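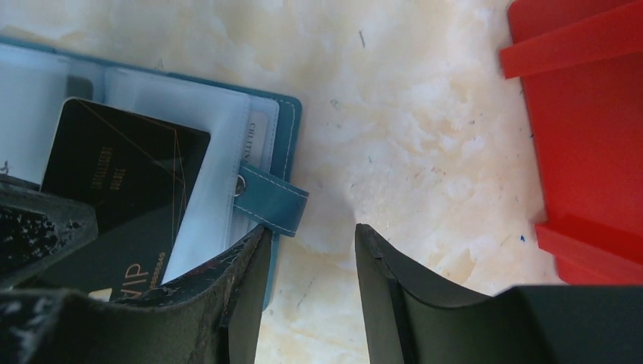
The Great Card Clear-Out

Hello again from Clonham! If you've been reading along since December you'll know I've been working my way through the small stuff in this place, one drawer at a time, and I've finally reached the cards. Loyalty cards, library cards, membership cards, the one for the pool in Harngate I joined with great enthusiasm and visited twice. They'd been living in coat pockets, in the glovebox and in a biscuit tin under the stairs. All up there were 70 of them, and I only know that because Troels Lykkegaard bet me a coffee it would be under 50. (He paid up, very graciously, at the bakery on Tallmont Street.)

So this is a short gallery, just a couple of photos and my usual rambling. Click through if you like a good sort-out as much as I do.

1. The teal wallet

I adore this colour! It's a teal blue holder with white stitching and clear plastic sleeves inside, and a little strap with a silver snap. The black card with the gold lettering is the one everybody asks about — it says VIP on it, and I can report that it has never once got me to the front of a queue. I keep it where I can see it all the same, because it looks so flash against the teal.

The wallet is for the cards I want to be able to flip through. My rule is one card per pocket, no doubling up, and when the pockets run out something has to leave. I broke that rule within 8 minutes of making it, but I've been good since. If you're buying one, check that the sleeves have a bit of give in them. My old one (brown, sad, given away) gripped so hard that I needed a fingernail and a lot of patience at every checkout.

2. The red tray

Bright red, glossy, impossible to lose. The cards stand up on their long edges and lean on each other like files in a drawer, so I can walk my fingers along and pull out the one I'm after. I'd been keeping this lot in a rubber band, and every time I wanted one I had to undo the whole bundle and deal them out like a game of euchre.

Red and teal on the cream marble pattern is a very cheerful combination, I reckon. My sister says it looks like a lolly shop. I'm taking that as a compliment.

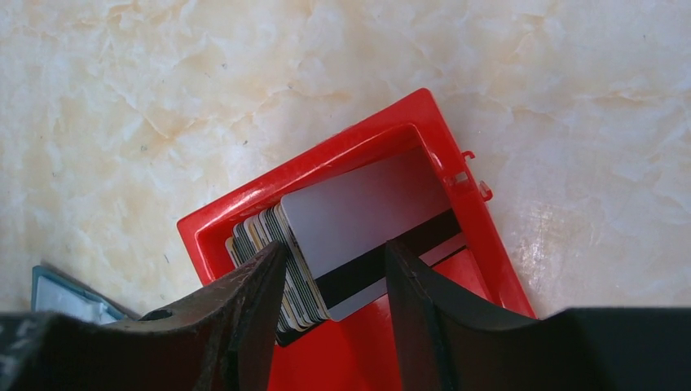 3. What left the house

No photo for this part, as the pile was well and truly snipped up before I thought of it. Some 27 cards went, mostly stamp cards for cafés that have closed or changed hands, plus a video shop membership I was oddly sorry to see go. I cut each one across the number and the stripe, and the bits went into two separate bins.

Next up is the batteries and cables drawer, and Wada from next door has already offered me a shoebox. I may need a bigger one!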